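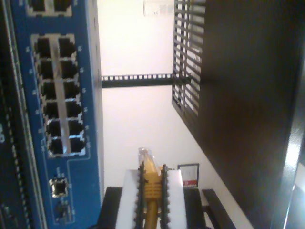

## Patching a small open rack

Do this before the rack gets pushed back against the wall. Set aside 12 patch cables of the same length, plus a spare.

1. Label both ends of each cable. Nisha Pal's sheet for the Vinness office starts at 1517, so we carry on from there.
2. Check that the switch ears are screwed to the rails on both sides. Finger-tight is fine until everything is in.
3. Start with the bottom row of ports and work left to right. Push until the clip clicks.

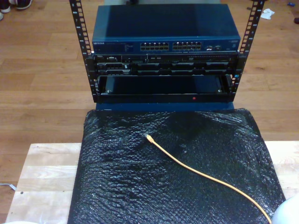

4. Run the server's network cable last - it usually goes down the right rail, away from the power lead.
5. Tie the bundle with hook-and-loop strips. Zip ties pinch, and you will be cutting them off by May.

Leave enough slack to slide the server forward. Send the finished port list to Eulalia Sosa.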